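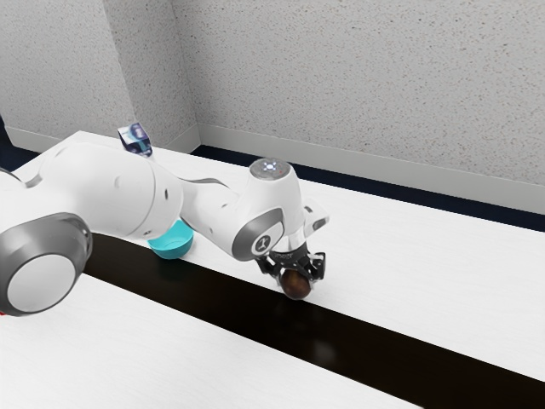
Nouhaila Kabbaj wrote back to say that the stairwell section was too short last time, and could we please look at the handrails properly and not only the bulbs. She's quite right, so they have their own lines now. Thank you, Nouhaila!

Dondix House, shared areas walk-through, December
Walked by: Nhung Hồ

Front entrance
Door closes fully by itself: Yes. A bit of a slam on windy days, but I'd take that over the old one that hung open all night.
Mat lies flat: No. The left corner curls up and caught my own shoe (I said a word I won't write down). Taped for now, new mat ordered.

Stairwell
Lights working: All but one, on the second landing.
Handrails tight: Loose at the bottom bracket, both screws. Nägeli will come with longer ones, and he'd like the wall dry before he starts, so please don't mop on that side.
Steps clear: Mostly. There were 3 pairs of boots and a very handsome fern outside number 14. I do love the fern, but it needs to live indoors.

Laundry room
Dryer lint trap clean: No, and it was a thick one. Please, please empty it after each load, even when you're in a hurry and the trap looks all right from the top.
Floor drain running: Yes, slowly.
Extinguisher gauge in the green: Yes. Tag signed.

Basement
Smoke alarm tested: Yes, and loud enough to bring Mrs. Atel down in her slippers, for which I'm sorry.
Path to the meter clear: Bicycles again. Needs 20 inches at least, and I measured 6.

To be looked at again in January: mat, bracket, landing bulb, bicycles.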